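Squeeze bottles for a cookout crowd - how far ahead can I fill them?
Posted in Kitchen & Entertaining, Sunday, August 4, 2019

skovholm_supper
So I somehow agreed to handle the sauces for our street's end-of-August cookout, and I'm already losing sleep over mustard. We usually get a big turnout (all of Shukla Street plus whoever smells the onions) and last year we had one giant jar of everything with a spoon stuck in it. By two o'clock the mustard had relish in it, the relish had ketchup in it, and the mayo was a color I don't want to talk about.

This year I want squeeze bottles. I make my own honey mustard and a garlic mayo, and I'll buy the ketchup. What I can't figure out is timing. Can I fill everything on Thursday for a Saturday lunch, or is that asking for trouble with the mayo? It's made with raw egg, if that matters. Also my honey mustard always separates a little and then the first squirt is just yellow water all over somebody's bun. Is there a trick to that?

Last thing - how do you all get thick sauce INTO the bottles? I tried a spoon once and wore most of it.

firnisar_kitchen
Oh, I love this question! I did sauces for my sister's wedding lunch and for more church picnics than I can remember, so let me go one at a time.

The honey mustard can absolutely be done on Thursday. I think it tastes better after a couple of days anyway, once the sharpness calms down. For the watery squirt, whisk it longer than you think you need to, and then store the bottles upside down in the fridge, standing in a loaf pan or a tall mug so they don't roll around. Before lunch, flip them, give them a good shake with your finger over the tip, and squeeze the first bit onto a paper towel. If it still runs, use less vinegar next time. I cut mine by a teaspoon and that pretty much fixed it.

The garlic mayo is the one I'd change. Raw egg plus raw garlic plus a hot August lawn makes me nervous. I'd either buy a good jar of mayo and stir your garlic into that, or make yours with pasteurized eggs on Saturday morning. Whichever you pick, it stays in a cooler with ice and comes out in small bottles. Don't leave it out longer than 2 hours, and if it's up in the 90s that day make it one. Toss what's left. I know it hurts.

For bottles, I go for ones with a tall nozzle, because the stubby ones gum up and then somebody squeezes too hard and you have mustard on the dog.

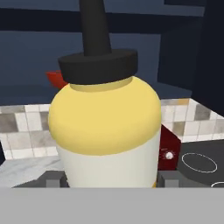
Tall black nozzle, wide collar underneath, yellow up top.

As for getting sauce in, use a zip bag! Spoon the sauce into the bag, snip a corner, push the corner down into the neck of the bottle and squeeze like you're icing a cake. I did 5 bottles that way in the time it took my coffee to get cold. A funnel is fine for ketchup but thick mayo just sits there and looks at you.

One more thing, snip the nozzle tips a hair at a time if they come sealed. Grainy mustard needs a bigger hole than ketchup and you can't put the plastic back. And do label them, even if you think the color gives it away. My honey mustard and my curry sauce were almost twins and there were some very surprised children.

grill702
just buy the packets. I got a box of 1,000 from the warehouse store and we're still using them. no washing

skovholm_supper
Firnisar, thank you, this is exactly what I needed! The zip bag idea is so obvious now that I feel silly. I'm going with store mayo and fresh garlic, made that morning, and I'll get the mustard done Thursday and park it upside down. Grill, I did think about packets, but my neighbor at the Skirna end of the street collects every wrapper that blows into her hedge and I'd never hear the end of it.

Does anybody know if the nozzles can go in the dishwasher? Mine don't say.

firnisar_kitchen
Top rack has been fine for mine, but I pull the caps apart first and run a pipe cleaner through the tips. Dried mustard in there is like cement. If yours are thin plastic I'd do them by hand in hot soapy water and let them dry all the way before you put the caps back on.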